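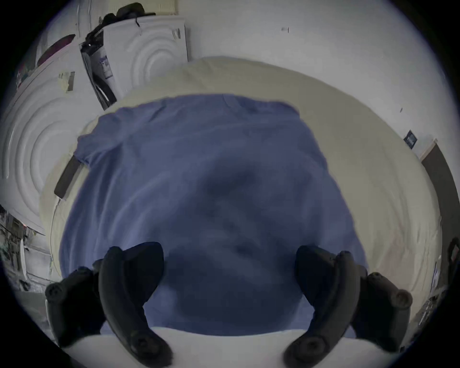 1. What we were trying to find out

How long does it take to fold a T-shirt on a bed versus on a table, and does the way you spread it first matter. Sounds dumb but the Plindcombe dorm laundry room has no folding table anymore so everybody folds on their bed. Project ran through February.

2. Setup

One blue T-shirt, spread loosely on a bed with a cream sheet. Collar at the top. Wrinkles left in on purpose, we did not smooth it before the clock started. Same shirt for every trial. The bed was a normal single, soft mattress. Table trials were done in the Nudovstead study lounge, hard top, same shirt.

Folding method: sleeves in, sides in, bottom up to collar, once more in half. No flip board.

3. Trials

215 folds total, split across 11 sessions. Bed first, then table, then we swapped the order halfway because people were getting faster just from practice. Should have swapped from the start. A fold counted as good if it matched a paper template within 3 centimeters on each side.

Timing was phone stopwatch, started at first touch and stopped when both hands were off the shirt. Logged in an Ovus sheet. One session got saved over by accident and had to be redone, the redo is whats in the total.

4. What we saw

Bed was slower. Main problem is the sheet. It moves with the shirt, so you pull a sleeve in and get a ridge of sheet underneath, then the side fold lands crooked. Loose sheet worse than tight sheet. On the table the shirt slides a little but stays flat.

Creases through the middle and bottom of the shirt mattered more than we expected. If you fold over them the bottom edge comes up short on one side. Quick pull at the hem before the first fold fixed most of it. Sleeves did not matter much, even when one was sticking out at a funny angle.

People got faster for maybe the first three sessions and then flat.

5. Problems

Only one shirt, one size. Long sleeves probaly different. Mattress softness not measured. Template got bent near the end and we taped it.

6. Next

Tuck the sheet tight and rerun the bed trials. Try a towel on top of the sheet. Pillai Hall has firmer beds so maybe there. Target is 100 folds per surface, order mixed from day one.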